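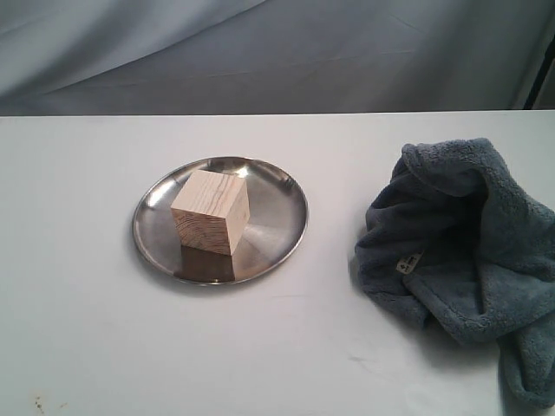
Re: washing microfiber with regular towels?

buncombe_beth
I've done it for 13 years, cold water and no softener, and mine still grab dust like anything (my mother-in-law swore by it too, bless her).

shirazi8
Gosh, I'd have to disagree, Beth! Cotton lint gets into everything. I wash mine alone and hang them up overnight.

Thaís Queiroz
Could I do a small load, say 8 cloths? Our machine is huge and I feel bad about the water.

buncombe_beth
Sure you can, hon, just use the low setting.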